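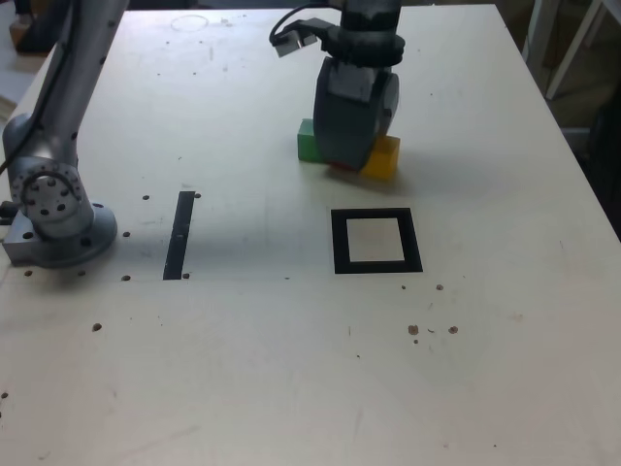 How to Run a School Book Swap Without Losing Your Lunch Break

A book swap is the cheapest event a school can hold. Kids bring in books they're done with, take home books somebody else is done with, and the house ends up exactly as cluttered as it was before, only with different dragons on the covers. We've run one at Rullwood Elementary every June for 4 years, and most of what follows was learned by doing it wrong first.

What you need

Tables, tickets, a few sturdy boxes, painter's tape and one adult who can say "no, you can't swap your brother's library book" several times in a row without losing volume. A rolling cart is nice. Ours has a bad wheel and steers like a shopping cart with a grudge, but it gets there.

Step 1. Pick your room and guard it

The library sounds obvious. Don't use the library. By mid-morning you will have swap books on the library shelves and library books in backpacks, and Rukhsana Tarar, our librarian, will be looking at you in a way you'll remember over the summer. We use the music room now. Ask for it early, ask in writing, and check again the week before, or you'll be sharing with the recorder group.

Step 2. Send the note home

Send it two weeks ahead, then again two days ahead for the families whose first copy is under a banana. Keep it short. Ours says:

"Please send up to 5 children's books in good condition. Your child will get one ticket for each book. No textbooks, no magazines, no coloring books that have been colored."

We added that last part after the first year. If your families read more than one language at home, get the note translated and say plainly that books in any language are welcome. Khang Trình did our Vietnamese version and also fixed two mistakes in the English one.

Step 3. Collect early

Take books in at the classroom door for the whole week before. If you collect on the day, you'll have a line down the hall and nothing on the tables. Teachers hand out one ticket per book and write the child's name on the back. Write the name. A second grader with an unnamed ticket is a second grader with no ticket by recess.

Step 4. Sort, but not too much

The first year we sorted by genre. Sobia Satti and I spent a whole evening debating whether a talking submarine was science fiction. Now there are four piles:

Picture books
Early chapter books
Longer chapter books
Facts, jokes and world records

Pull anything with missing pages, mold or a public library stamp. Last year we took in 952 books and pulled 47, including a tax guide and the manual for a Fakelo bread machine. The manual was in excellent condition.

Step 5. Set up the room

Spines up in shallow boxes for chapter books, covers showing for picture books. Leave enough space between tables for two kids and one backpack. Tape arrows on the floor if you like. The kindergartners will follow them and everyone else will treat them as decoration.

Hold back a third of the books and put them out between classes. Otherwise the class that comes at 2:00 gets three copies of the same potty book.

Step 6. Bring classes through

Fifteen minutes per class is plenty. Send the oldest grade last, and don't let anyone run the fact table alone. Elias Moussa ran it alone one year and had to settle an argument over a shark book by cutting cards.

Keep a box of spare tickets by the door. Some kids won't have brought anything, for reasons that are none of our business, and their teacher can slip them a couple before they come in. Do it quietly and don't keep a list.

Step 7. Deal with the leftovers

There will be leftovers. Let teachers pick first for their classroom shelves, then box the rest and have a pickup arranged before the day starts. I skipped this once and drove around with six boxes in my trunk until Thanksgiving.

Peel the tape off the floor the same afternoon. After a night it comes up in pieces the size of a fingernail.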